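Moving the stairs

We signed off on the drawings for the Larnosa Street house in January, and by the time the framing crew opened up the second floor I had already changed my mind about the stairs.

The original plan kept them where they were, against the north wall, in a straight run with 16 risers. It was the cheap choice. The trouble was that you came in the front door and looked straight at a wall of drywall, with the living room hidden off to the left and the only decent view, the one over the creek, completely out of sight until you had walked all the way around. The architect at Skotora had drawn an alternative early on, with the stairs turned ninety degrees and pushed back toward the kitchen. I said no to it then on price. In the fourth week of demolition I asked them to dig it back out.

The change meant a new header over the opening, a landing, and a closet upstairs that lost about half its depth. It also meant going back to the city for a revised permit. The permit took 15 working days. The crew spent that time on the back porch, so we didn't lose the whole stretch, but the plumber had to be rescheduled twice.

For the railing I got prices from two shops. Brolum does steel and wanted to bolt the posts to the side of the stringer. Visser does mostly wood, and proposed white oak balusters with a flat oak cap. I went back and forth on it longer than I should have. The steel would have been thinner and let more light through from the landing window. The oak matched the floor we were keeping in the dining room, and the Visser quote came in $1,000 lower, so I went with oak.

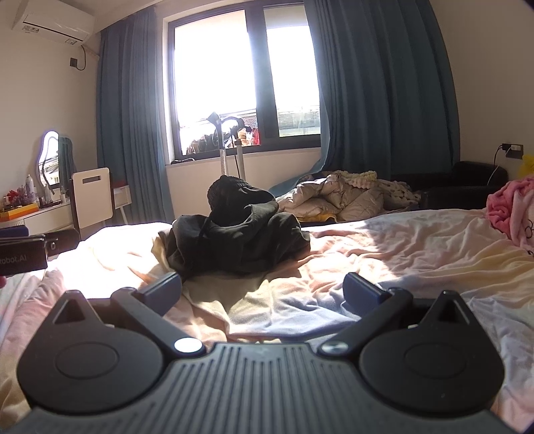 My sister read the quote over my shoulder and said the oak was fine but I would regret having open risers once there was a dog in the house, and had I asked what it would cost to close them. I hadn't. Closing them added very little, and the inspector would have wanted the gaps reduced anyway, so the risers are now painted boards with oak treads on top.

The landing is the part I like best so far. It's 69 inches wide, more than it needed to be, and it sits right under the window that used to light nothing but the top of the old stairwell. In the afternoon the light comes down across the landing and reaches the entry floor. I had planned on a pendant there and have dropped it from the electrical list. There will be one wall sconce and a switch at each end.

Upstairs, the shortened closet is a nuisance. Hangers don't fit front to back, so it will get shelves and be used for linens. The bedroom next to it gained a small niche on the other side of the wall where the framing had to jog around the header. I asked for it to be left open and drywalled inside. It will hold a lamp and some books.

Two things I would do differently. I would tape out both stair positions on the floor before signing anything and walk them for a few days, carrying laundry and groceries. The drawings were accurate, but I read them as shapes on paper and didn't picture walking through the front door. I would also ask for the price of a change at every stage, in writing. Moving the stairs on paper would have cost me a drawing fee. Moving them with the walls open cost the fee, the permit revision, and a load of lumber that had already been cut.

The treads are being finished off site and should go in on a Monday, after which everybody has to stay off them overnight. Until then we're using the carpenter's temporary steps, and I've stopped carrying coffee upstairs. Tile for the entry is next. I have it down to two samples, a gray slate and a plain buff porcelain, both sitting on the floor by the door where I can see how they look with mud on them.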